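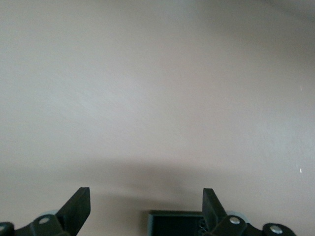 Interior Finishes, Unit 7: Light Reflectance and Flat Paint
Course notes, Finn Diekmann

Reading before class: the Pravar case file, pages on the reading room and the north corridor.

7.1 Terms

Light reflectance value (LRV) is the share of visible light a surface returns, on a scale from 0 (none) to 100 (all). It describes lightness only and carries no information about hue. Two paints with the same LRV can look quite different side by side.

Sheen is a separate property. It describes how the returned light is distributed. A flat finish scatters light in many directions; a gloss finish sends a larger part of it off at the mirror angle. Students mix these up every year on the written assignment.

7.2 Averaging over a room

For a first estimate, use the area-weighted mean:

R = (A1 x R1 + A2 x R2 + ... ) / (A1 + A2 + ... )

Count the ceiling, walls, floor and any large furniture top as separate areas. Windows are entered at their night value unless blinds are specified. In the Pravar file the total surface is 1,165 square feet, and the Grerell sheet in the appendix lists the areas in order. Check the units before entering them – the Eltton sheet is in square meters.

7.3 Work surfaces

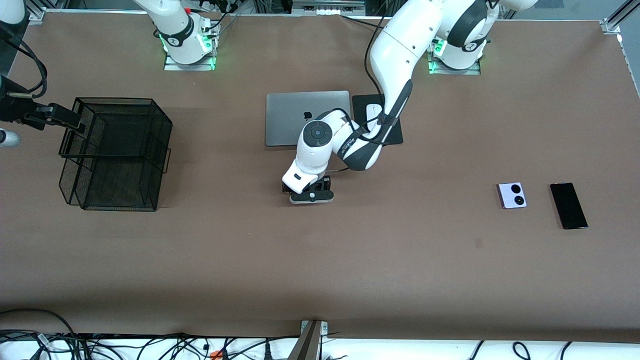 2 min read

A matte brown top keeps reflected glare low but also lowers the room mean when it is large. Enter it at its own value and do not merge it with the floor. If the floor is white and the top is dark, merging the two hides the contrast at the edge, and the contrast ratio is needed in 7.4.

7.4 Contrast ratio

Divide the higher reflectance by the lower. For this course, a ratio above 3 between a task surface and the area next to it is flagged in the report. A flag is a note to the designer and does not fail the scheme.

7.5 Sample cards

Paint two coats on the card and let it cure fully before reading it. Hold the card upright against the wall it is meant for. A card lying flat picks up ceiling light and reads lighter to the eye. Shadows with soft edges come from large or close sources – move the card out of them before judging the color.

Problems

1. Recompute R for the Pravar reading room with the ceiling value lowered by 2 points.
2. Okonkwo's method leaves out furniture. Find the change in R for the same room and state its sign.

Bring the Grerell sheet to the next session.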